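Gidach Cloud Storage: Setup Guide
Section 4. Adding a second storage region

Your account starts with one storage region, chosen when the account was opened. Follow the steps in this section to add a second region and choose which folders are kept there. You need the Account Owner or Region Manager role. If you have neither, the Regions page opens in read-only mode and the Add button is gray.

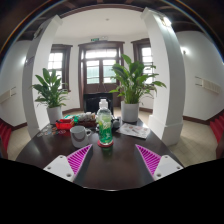

Page last changed: 1 Feb 2026

Before you start

Check that your plan includes more than one region. The Emholm plan does. The Pruvost plan allows a second region only after the add-on has been turned on under Billing > Extras.

Install desktop client 4 or later on every computer that will use the new region. Older clients can read files there but cannot save changes.

Allow outgoing traffic on port 2200. The Fistden sync service uses this port for transfers between regions. If your office network goes through a proxy, add the port to the proxy's allowed list as well.

4.1 Add the region

1. Sign in to the admin console and open Settings > Regions.
2. Select Add region.
3. Pick a location from the list. Locations shown in gray are full or are not offered on your plan.
4. Type a short name for the region. Use letters, numbers and hyphens only.
5. Select Create and wait for the status to change from Preparing to Ready. You can close the browser window while this is going on.

Note: The region name appears in folder paths and in every activity report. It cannot be changed later. To use a different name, you have to remove the region and add it again.

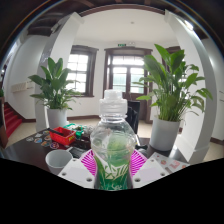 Bottle with screw cap and green label.

4.2 Choose which folders to move

1. Open Folders and tick the box next to each folder you want in the new region.
2. Select Actions > Assign region.
3. Choose the new region and select Next.
4. Read the summary. Shared folders are marked with a double arrow. Everyone who has access to a shared folder keeps it after the move.
5. Select Start move.

You can run up to 3 moves at the same time. Any others wait in the queue and start in the order in which they were added.

CAUTION: Do not rename or delete a folder while its status is Moving. Changes made to the folder name during a move can leave two copies, one in each region, and both count toward your storage limit.

4.3 Check the result

1. Go back to Settings > Regions and select the new region.
2. Compare the file count under Moved with the count under Source. The two should match.
3. If they do not, select Show skipped files. Files that were open during the move are listed first. Close them and select Retry.

The old copies are kept for 15 days and then deleted. During that time you can undo the move from the same page with Return to source. Files edited after the move are sent back in their edited form.

4.4 Change the default region

New folders go to the original region until you change the default.

1. Open Settings > Regions > Default.
2. Choose a region and select Save.
3. Ask users to sign out of the desktop client and sign in again.

Note: Changing the default has no effect on folders that already exist. To move those, repeat the steps in 4.2.

For error codes shown during a move, see Section 9, Messages and codes.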